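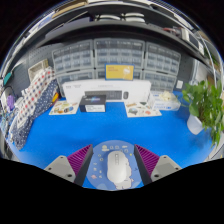 How a Robot Learns to Tidy a Desk

If you have ever been told to clean up your desk, you already know it is not one job. It is a whole pile of tiny jobs stuck together. You have to spot the thing, decide where it belongs, reach for it, hold on to it, carry it over without knocking anything down, and let go in the right place. You do all of that while thinking about lunch. A robot can't. A robot needs to be taught every bit of it, and the Matetti Robot Club has been busy since July doing just that kind of teaching.

The club meets in a workroom in Prernenlow. There are 12 members, the youngest is nine and the oldest is fourteen, and their project this season is called Kurkine. Kurkine is the name they gave to the robot arm, after a long argument and two votes (the other favorite was Crumpet, and there are still people who call it Crumpet when it misbehaves).

Pink fingers

Let's start with the part that does the grabbing. Engineers call it a gripper. You have five fingers on each hand, with lots of joints that bend. The club's gripper has two fingers, and all they do is move together and move apart, a bit like kitchen tongs or a crab's claw.

Each finger has a light gray base with a bright magenta pad on it. The pads are covered in ridges. Run your fingernail across a piece of corduroy, or look at the bottom of your sneakers, and you will get the idea. Ridges help a surface hang on to things. A perfectly smooth finger might let something round and slippery slide right out, and a computer mouse is a very slippery sort of shape when you think about it, all curves and no corners.

Which brings us to the mouse. It is white, it is oval, and it sits on a blue mouse pad with little pictures printed along the edge, including one that looks like a tiny planet. For the past few weeks it has been the most important mouse in Prernenlow.

Teaching by showing

There is more than one way to teach a robot. The older way is to write out every move as a list of instructions: go forward this far, go down this far, close the fingers, go up again. That works very well in a factory, where each part turns up in exactly the same spot every time. It works badly on a desk, where somebody has shoved the mouse over to make room for their elbow.

So the club is trying the other way, which is to show the robot what to do, over and over. The gripper comes as a hand-held tool, with a camera on it. You hold it, you point the fingers at the mouse, you close them, you lift, and you put the mouse down where it should go. The camera records the whole thing from the gripper's point of view. One recording is called a demonstration, and the club says "demo" for short.

Jericho Quiambao, who is eleven, did the very first one. "I thought it would be boring and then I got really into it," he told us. "You have to go slow. If you go fast you're teaching it to go fast, and then it bumps into everything."

By September 2025 the members had made 644 demos between them. That sounds like a lot, and their arms would agree with you! But think about how many times you picked things up when you were a baby before you got good at it. You dropped spoons. You missed your own mouth. You practiced all day long, and you didn't even know you were practicing.

What does the robot do with all those demos?

A computer program looks through them and hunts for patterns. In each one it can see what the camera saw, and it also knows how the gripper was moving at that moment. Little by little it links the two. When the mouse looks small, the gripper is usually still moving closer. When the mouse is right between the pads, the fingers usually close. Nobody types those rules in. The program works them out from the examples, and this is called machine learning.

It is a little like learning to catch a ball. Your uncle can explain it to you for an hour, but what helps most is having a ball thrown to you again and again.

Why the table is so full

You might expect a robot lesson to happen on a nice bare table. The club's coach, Oana Pană, likes it crowded. The big blue table has a keyboard box standing on its side at the back, sheets of stickers, a polka-dot cloth spilling over on the left, and a leafy green plant in a white pot on the right. Against the wall behind it are gray cabinets full of drawers.

"Real desks have stuff on them," Oana says. "If Kurkine only ever saw a mouse on an empty table, it might get confused the first time it met a plant."

She has a story about this. In the early days, all the demos were made with the mouse on the mouse pad. The arm got pretty good. Then Kamol Onsri set the mouse down on a sheet of paper instead, and the arm reached over and closed its fingers on nothing at all, right above the pad. It had learned "go to the blue thing." It had never really learned "go to the mouse." The members groaned, laughed, and started a new batch with the mouse in all sorts of places.

That mix-up happens to grown-up engineers too. A learning program will grab on to any clue that works, and it doesn't know which clue you had in mind. The cure is to change things around: turn the mouse, swap the cloth, move the plant, try it with the lights low. The club's word for this is "shuffling," and whoever arrives first gets to be the shuffler for the afternoon. It's a popular job.

The three questions

Before anybody keeps a demo, they ask 3 questions that are written on a card by the computer.

Could the camera see the mouse the whole way?
Did I move smoothly?
Did the mouse end up where I meant it to?

If any answer is no, the demo goes in the "oops" folder. The oops folder is quite large. Jericho has the record for the longest oops, in which he carried the mouse the full length of the table, very beautifully, and then sneezed.

Ask the club

We collected some questions from younger readers and took them along.

Does Kurkine know what a mouse is?
Not the way you do. It doesn't know that a mouse has a wheel for scrolling or that it moves the arrow on a screen. It has learned what this kind of shape looks like and how to hold it.

Can it get tired?
No, but its motors can get warm, so it gets breaks. The members get breaks too, with crackers.

Can it pick up the plant?
Oana would like everybody to please stop asking this. (No. It is too heavy, and she is fond of it.)

Try it at home

You can play robot with a friend and no electricity at all. You need a pair of kitchen tongs, a scarf for a blindfold, and something soft to pick up, like a rolled pair of socks.

1. One person is the robot. The robot wears the blindfold and holds the tongs.
2. The other person is the programmer and may only use these words: left, right, forward, back, up, down, open, close.
3. Put the socks somewhere on a table and see how long it takes to get them into a bowl.
4. Swap places.
5. Now take the blindfold off and let the robot watch you do it once before having a go.

Talk about which way was easier. Then wrap a couple of rubber bands around the tips of the tongs and try again with something smoother, such as a plastic cup. Do the rubber bands make a difference?

What comes next

The club is getting ready for the Yagi Challenge, where teams from different towns bring their arms and tidy up a desk they have never seen before. Each team gets 2 tries. There will be a mouse for certain, but the other objects are a secret until the day, so Kamol has been bringing in odds and ends from his kitchen for practice. So far the arm likes sponges and does not care for spoons.

Words to know

Gripper: the part of a robot that holds things.
Demo: short for demonstration, a recording of a person doing the job so the robot can learn from it.
Machine learning: when a computer program finds patterns in examples and uses them to decide what to do.
Shuffling: the Matetti club's own word for moving everything around between demos.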